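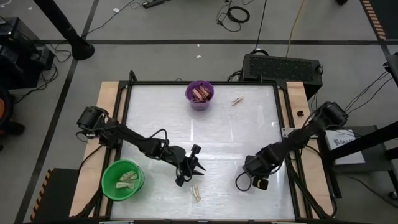 Snack Wrapper Sorting: Project Report
Elldale, Wednesday, March 4, 2020

Our question was simple: what does a snack break leave behind, and can it be sorted into buckets? We loved this one from the first session!

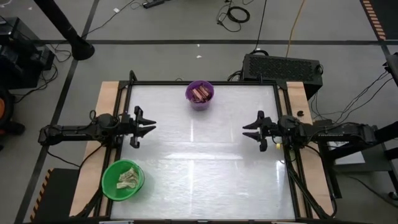 We kept one purple container and one green, and our wrapper log for the term reached 163 entries. Crinkly film was the hardest sort – it springs open again the moment you let go of it.

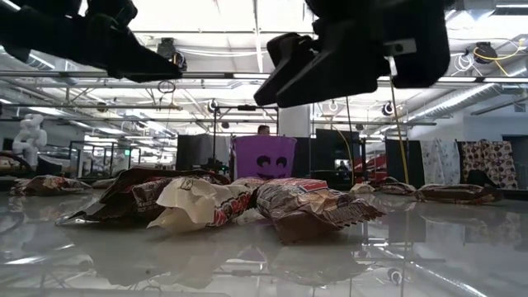 Brown bags with a silvery lining went down as film, and crumpled paper got its own column. Torn bits were our favourite argument, and we changed the rule 2 times. 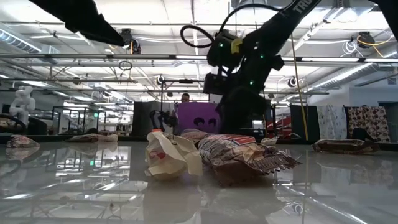

Next we want to weigh each group as well. The Garniveck scales go up to 800 g, plenty for wrappers, and we can't wait to start.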